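Foro Madera y Taller > Acabados y mantenimiento > Aceite Nägeli para encimeras, ¿alguien lo ha probado más de un año?

Página 1 de 1 — 2.962 visitas

tabla_rasa
19/05/2023
Buenas. Tengo que dar acabado a un tablero de listones encolados para la cocina y en la tienda me insisten con el aceite duro Nägeli. El bote promete "protección total durante 18 años". Dieciocho. Yo con que me aguante hasta que termine de pagar la cocina me conformo, pero esa cifra me huele a cuento. ¿Alguien lo tiene puesto desde hace tiempo y con uso de verdad, de fregar y cortar pan encima?

serrinfino
Lo puse en la mesa del comedor y muy contento. Dos manos, un día entre una y otra, y lija fina en medio. Tacto sedoso y olor a nueces.

tabla_rasa
¿Hace cuánto?

serrinfino
En julio hará un año.

gubia_vieja
Pues faltan diecisiete para saber si el bote dice la verdad. Yo no me creo ninguna cifra de duración en un aceite. Depende de la madera, de cuánto friegas y de si en casa hay alguien que deja la cafetera goteando. Compra linaza cocida, que cuesta la cuarta parte, y repasa cuando la veas triste.

Clestside
Discrepo con lo de la linaza. Tarda una eternidad en secar y en una encimera clara te amarillea todo. La tuve en un tablero de arce y acabó color mantequilla. El Nägeli será caro, pero amarillea menos.

gubia_vieja
¿Menos que qué? ¿Tienes los dos puestos en la misma madera y en la misma cocina? Porque si no, estamos hablando de impresiones.

Clestside
No tengo un laboratorio, tengo una cocina. Te cuento lo que vi.

rabo_de_cometa
A mí lo que me mosquea es el precio. 70 euros el bote grande, y dicen que cubre de sobra. En mi tablero se bebió más de medio en la primera mano. El de Hamel es más barato y en la etiqueta los ingredientes son casi los mismos, leedla. Pagas el dibujito de la montaña.

serrinfino
El de Hamel lo probé en un taburete y quedó pegajoso una semana.

rabo_de_cometa
Porque no retiraste el sobrante a los quince minutos. Le pasa a todo el mundo la primera vez.

serrinfino
Lo retiré.

tabla_rasa
Gracias a todos, aunque estoy igual que antes. Otra duda: mi tablero trae listones de tonos muy distintos, unos casi blancos y otros tirando a rojo. ¿El aceite iguala o exagera la diferencia? El vendedor dice que "unifica". Para que veáis a qué tipo de mezcla me refiero:

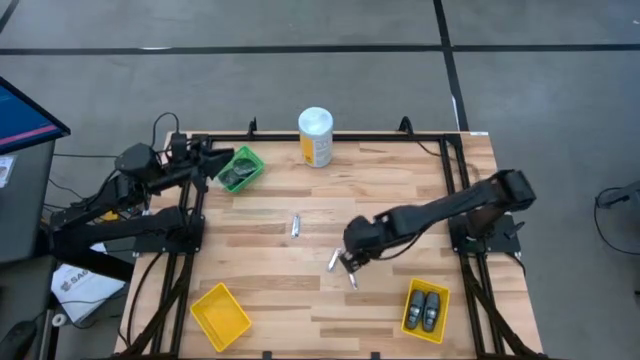 Tablero de listones estrechos, del crema al marrón rojizo.

gubia_vieja
Unificar, nada. Cualquier aceite sube el contraste, y los rojizos se te van a marcar bastante más. Si te gusta ese aire a rayas, adelante. Si no, cambia de tablero antes de gastar en aceite.

Gosia
Yo haría una prueba por la cara de abajo, con una mano de cada cosa, y lo dejaría un par de semanas. Con agua ya te haces una idea del tono, pasa un trapo húmedo y mira.

Clestside
Lo del trapo húmedo sirve para el contraste, para el amarilleo no te dice nada.

tabla_rasa
Haré la prueba por debajo con Nägeli y con Hamel. Linaza no, lo siento, gubia.

gubia_vieja
Tú mismo. Guarda el tique.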